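3 min read

Since February, the kitchen team at Prarnow has rehearsed its robot routines in simulation before any change reaches the serving line. The practice has altered the working day for all six of us. Mi-kyung Ok, formerly on trays, now reviews over 600 simulated runs a month and marks those she considers unsafe near staff. 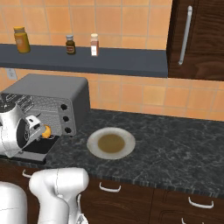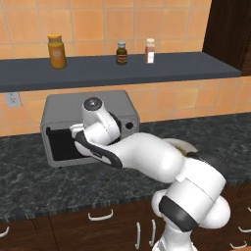

Simulated views of the arm at the toaster oven.

Ms. Ok's notes carry weight – a routine she rejects goes back to Gundico for revision. Gun-woo Han has asked that review hours be counted as regular hours, and I support his request. Some colleagues remain concerned about their shifts. Management has agreed to 35 hours of paid training per person, and the written terms are expected from the Tresimbridge office.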